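About Us

Welcome, and thank you for stopping by! We are Zivico, a small cabinet hardware and repair shop in Honville, and we have been helping people open and close things for longer than some of us care to add up. If your kitchen drawers stick, if the door on your grandmother's china cabinet has dropped on one side, or if you've lost a single pull out of a set of twelve and can't find another like it anywhere, you have come to the right place.

The shop was started by Amos Ferreira, who had spent a good many years hanging doors for a home builder over in Clodlow and had got tired of putting the same three handles on every house. He used to keep a coffee can of odd knobs in his truck, picked up from remodels where the owners were throwing them out, and people got into the habit of calling him when they needed a match. The coffee can became a shelf, the shelf became half the garage, and eventually his wife suggested (kindly, he says, though their daughter remembers it differently) that he rent somewhere. The old Dvorak building on the corner of Mill Street was standing empty that June, with a leaky roof and a landlord who would take a handshake, and we have been here ever since. The roof was fixed the second winter.

These days there are seven of us. Amos still works the front counter most mornings and does all the hinge work himself, and his daughter Lena runs the office and the ordering. The rest of us take turns between the bench, the phones and house calls. Everyone who works here learns to use the bench first, even the people hired for the office, so whoever picks up when you call will know what a half-inch overlay is and won't make you feel silly for not knowing.

We keep around 3,000 different knobs and pulls in the building, some new and a lot of them old, and they live in small drawers along the back wall with one of each kind fixed to the front. It's a slow way to shop and we make no apology for that. People come in for a pair of hinges and an hour later they are still on the step stool, pulling out drawers and calling across the room to whoever they came with. There is a bench by the window and usually coffee, and children are welcome to sort the odds and ends bin by color, a job that never seems to stay done! 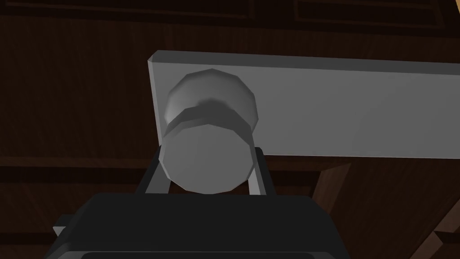 House calls are the other half of what we do. We cover Honville, Clodlow and most of the farm roads in between, and we'll come out for a single sagging door as gladly as for a whole kitchen. Most of the time the trouble is small. A screw hole has worn too wide, or a hinge has been painted over so many times that it can't fold all the way, and it takes longer to drive to you than to put it right. We charge for the visit and for whatever parts we use, and if we think you can do it yourself we'll tell you how over the phone and set the screws aside for you at the counter.

We also do a fair amount of work for folks whose hands aren't what they were. Round knobs can be hard to grip, especially the little slick ones that were popular when so many of the houses around here went up, and swapping them for longer pulls is an easy afternoon's work. If you're not sure what would suit you, borrow our sample board. It has a dozen or so styles screwed to a plank, and you can keep it at home for a week and try them all with your sleeves rolled up and your hands full of dishes, the way you'd really use them.

Trade customers are welcome too, and we hold accounts for several builders and furniture makers in the county. Lena handles those, and she likes to have drawings early - the earlier the better, she asks us to add.

You'll find us at the corner of Mill Street and Second, with parking around the back by the loading door. If you're hunting for a match, bring the old piece with you, screws and all, and the door as well if it will fit in the car. We open at eight in the morning and close at five, though if the lights are on a little later than that, go ahead and knock.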